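一条牛仔裤叠三折,她讲了一下午

去她家之前,我以为整理收纳就是把东西塞进盒子里,盖上盖子,眼不见为净。结果那天下午两点进门,到天快黑才出来,我们大半时间都站在床边,聊的几乎全是牛仔裤!

她做上门整理已经有些年头了,在Skoviria社区的读书角开过一个小班,教街坊叠衣服,后来又给本地小刊《Lendard》写了一阵子专栏。她不愿意在文章里露名字,说写裤子就好,别写人。那就写裤子。

“你先别急着叠,”她第一句话就把我拦住了,“先摊开看看。牛仔布硬,它有自己的脾气,原来往哪儿折,它还想往哪儿折。你得先让它忘掉。”

所谓让它忘掉,做法简单得让人意外:把裤子平摊在床上,用手掌从裤腰往裤脚推,推两三遍,把膝盖后面那几道死褶推松,再把两条裤腿对齐。她说很多人叠不好,毛病都出在这一步。裤腿一长一短,后面怎么折都是歪的,越叠火气越大,最后团成一团塞进柜子了事。

我承认,我就是团成一团的那种人。

她听了大笑,说自己从前也是。“我最早有一抽屉牛仔裤,每天早上翻,翻到哪条穿哪条,底下的一年见不着光。有一回我发现里面有两条一模一样的,连颜色都一样,我自己都不记得买过两次。”从那以后她给自己定了规矩,衣柜里的牛仔裤只留4条,一条深的,一条浅的,一条宽松的在家穿,还有一条“就是喜欢,没有道理”。

我问她为什么一定要在床上叠,桌子不行吗?

“桌子也行,可床最好。床够大,高度也合适,站着不用弯太低。再说了,你把衣服全堆在床上,晚上总得睡觉吧?不叠完就没地方躺。”她说这话时特别得意,我也确实被说服了,回家当晚就照办,十一点多才叠完,不过床是真的空出来了。

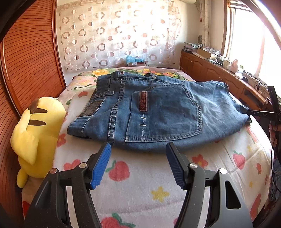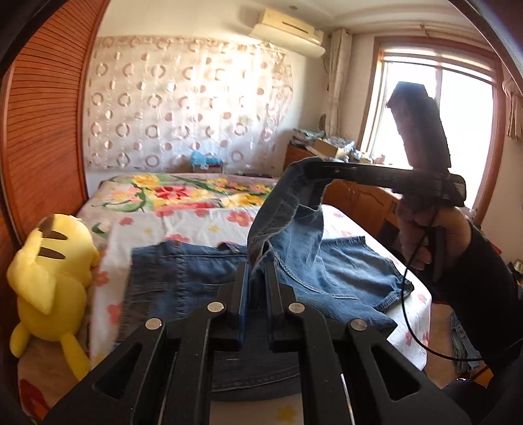

摊在床上的蓝色牛仔裤,旁边躺着皮卡丘。

说到口袋,她的语速一下子快了起来。后袋她最看重,因为后袋最厚,线也最密,折痕要是正好压在袋口上,叠出来就鼓一个包,放进抽屉,上面那条也跟着拱起来。她的办法是先左右对折,让后袋朝外,两只口袋贴在外面一前一后,手一抹就平。裤裆会多出一个三角,把它往里折进去,整条裤子就成了一个规规矩矩的长条。接下来从裤脚往裤腰折,折到差不多半截,再分三折。

“三折不是数学题,”她说,“不用量。你看抽屉多高,就折多高,能立住就行。”

立着放是她的另一个心得。叠好的裤子像书一样竖着排,打开抽屉一眼看到底,抽一条出来,别的不会倒。她以前在Gamage杂货铺买过一批布盒子,专门用来隔抽屉,用到现在边都磨毛了也舍不得换。店里后来出了新款,她去看过一回,摸了摸又放下了,旧的还能用嘛。

那带装饰的裤子怎么办?我指的是有拼皮、绣标、金属扣子的那种,我自己就有一条,每次叠都别扭。

她眼睛都亮了。“这种最好玩!”她的原则是硬的东西朝外,扣子不要压在布中间,时间长了会硌出一个圆印子。腰上的扣子叠之前先扣好,裤腰才不会咧着嘴。拼皮的那一面尽量少打折,宁可叠得宽一点,多占一点地方。绣标就让它露在最外面,“人家绣得那么好看,你藏起来干什么?而且找的时候,看一眼就知道是哪条了。”

我们也聊到了晾。她晾牛仔裤一定翻面,裤腰朝上,夹子夹在裤襻旁边,不夹裤襻本身。收回来先不急着叠,在椅背上搭一会儿,等那股潮气散干净。梅雨季节要搭久一些,最长可以搭到一整个晚上。七月里她基本不收厚牛仔,穿完拍一拍,挂起来通风,第二天接着穿。

中间歇了一会儿,她翻出一本自己记的账给我看,封面上写着“Avton”,是她给这套叠法起的名字,问她什么意思,她说没什么意思,念着顺口。账是她帮一户人家整理时记下的,那一家几口人的衣服加起来,清点完居然多达1000件,光裤子就有170条。她和那家人叠了几个周末,叠到后来,家里的小朋友叠得比大人还快,还给每条裤子起了名字,有一条叫“爬山”,有一条叫“过年”。

“小孩学这个特别快,”她说,“他们不嫌烦。你告诉他口袋要露出来,他就真的一条一条检查,比我还严格。”

我问她,玩偶呢?孩子的床上总有玩偶,叠衣服的时候要不要先收走?她摆摆手,说不碍事的就让它待着,推到床头去,腾出中间那一块就够用了。她自己干活的时候也不把房间弄得光秃秃的,花床单、花毯子,越热闹越好,叠着心情也好。“你要是先把整个屋子收拾到一尘不染才肯叠裤子,那你这辈子都叠不上。”

临走前她让我当着她的面叠一条。我推平,对齐,把三角折进去,分三折,手忙脚乱地往抽屉里一竖,它晃了两下,歪着靠在了旁边那条上。

“太松了,”她把裤子抽出来抖开,又递回给我,“再来一遍,第一下推的时候手上用点劲。”

第二遍立住了。我高兴得不行,马上问她T恤怎么叠,她看了看窗外,说那个留到下次吧,T恤能讲的更多。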